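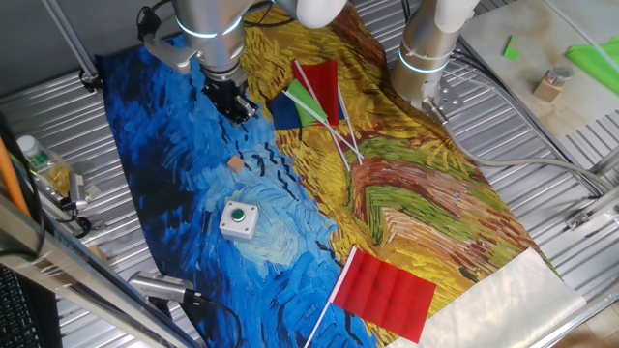 Search products Enter keyword Go

Mustent registration shelter, side-entry

Print this page | E-mail this page

For intake and registration at border crossings, transit sites, school yards, wherever people are arriving and there's no building to put the desk in. Made by Pakton. Sold and shipped by Mac Mathúna.

Updated 2024-07-13. Older Mustent pages are still floating around the site, ignore those, the fittings changed.

What it is

A frame tent with a waiting side and an interview side, and a full fabric wall between them. Families come in one end, go out the other. No doubling back through the line. That was the main complaint with the old one, people who had just finished a hard interview had to walk out past everybody still waiting for theirs.

Goes up with 2 people. 6 is better if it's windy. No power tools. Poles are color marked at the joints, matching marks on the sleeves.

Privacy wall

Heavier than the outside fabric. It's there to cut shadows, so nobody in the line can see who is sitting at the desk when the lamps are on. It does not stop sound!! Please don't tell staff it does. If you are taking protection interviews, or talking to kids who came in alone, add the Vustik liner or use a seperate tent well away from the line. The liner helps with voices. Still not a closed room.

In the bag

Frame, roof, walls, privacy wall, ground sheet, pegs for soft ground, repair patches, instruction sheet (pictures, very few words). Blank sign panels for both doors, write on them in whatever languages you need, wipes off with a damp cloth.

NOT in the bag: tables, chairs, lamps, heater. Pegs for hard ground are extra. Sandbags too, bags only, you fill them. If you're going onto asphalt or a parking lot say so when ordering, we'll swap the pegs out.

How many people

Depends on your staff more than the tent. One site that took in around 1000 people in its first stretch ran on this model with the desks staffed day and night. Don't plan on that with a single shift. Don't plan on it without a shaded area outside either, the waiting side is for the next few families and not the whole line.

Wheelchairs and strollers

Both doors have a flat sill now. Before, you had to step over it. Ground sheet has to be pulled tight or wheels catch on the fold. Check it every morning.

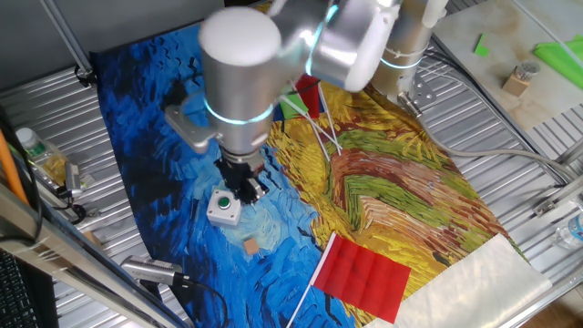
Vlastimil Hubáček: Used ours from April on. The separate exit is what sold us and it does work, much calmer. But the instruction sheet shows the privacy wall going in last and that's wrong, it's a fight once the roof is tensioned. Hang it first. Also order spare door ties. Ours got cut by people in a hurry to get in out of the rain and we ended up with string.

He's right about the wall. Sheet is being redone. Until then: frame, wall, roof, in that order. Spare ties are on the parts list now, same line as the patches.

Storage and re-use

Dry it before you pack it. All the way dry, seams included. If you have to strike it in rain, open it up again at the next place as soon as you can. Mildew isn't covered. Wash with plain water and a soft brush, no bleach, it eats the coating.

When a site closes, pass it on. Pakton will check over a used Mustent and replace worn parts at cost, you pay shipping. Take any forms, wristbands or lists out of the wall pockets first. We have had tents come back with peoples names still in the pockets. Not ok.

Ordering

Limit of 2 per order while stock is short. Need more, write to us and say where it's going and who is running the site. Relief groups and town governments get the same price. No sales to private detention operators, please don't ask.

Quotes by e-mail only right now, phone is backed up.

Contact Mac Mathúna | © Mac Mathúna, all rights reserved | Back to top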